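The kitchen light report, and other October news

Hello again! So I've spent most of this month thinking about light, mainly because it's getting dark by the time I've found my keys. A few of you wrote after the last newsletter asking how I cook after work without feeling like I'm in a cave, and the short answer is under-cabinet lighting. I put it off for years (I thought it was for people with show kitchens) and now I'd give up the toaster first. 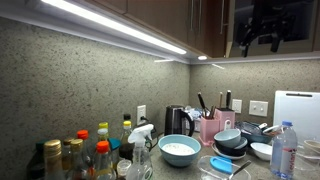 Start with the counter

Ceiling lights are behind you when you chop, so you end up slicing onions in your own shadow. A strip under the cabinets fixes that straight away. My friend Uwe Weidemann over in Stonport did his whole kitchen for 107 dollars, and that included the wrong strip, which he had to take back. Measure twice, Uwe! He went for warm white and loves it. I like a cooler light for cooking, but then I also like fluorescent supermarkets, so don't go by me. 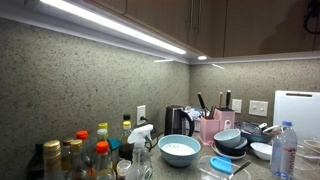 Go easy at night

The trouble with bright light is that it's lovely at six and horrible at ten. I've started switching things off in order, kitchen first, then the hall, then the big lamp, and I swear I'm asleep 22 minutes sooner. My sister says that's the herbal tea. It could be the tea.

She's also the one who got me reading in the evenings again, and I've been working through a fat paperback called Virnen, all fog and lighthouses and people not telling each other things. I'm on page 141 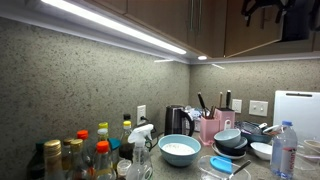
and still have no idea who took the boat, so please don't write in and tell me. If you want to read along, we're talking about the first nine chapters on Wednesday at seven, upstairs at Dultance. Bring a cushion, those chairs are brutal.

Last thing: I'm collecting your best dark-evening suppers for the next issue. Soups, toast, whatever you make when you can't be bothered. Send them over by the end of the month and tell me what you listen to while you cook!

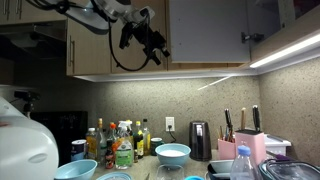 Cabinet lights on, counter full.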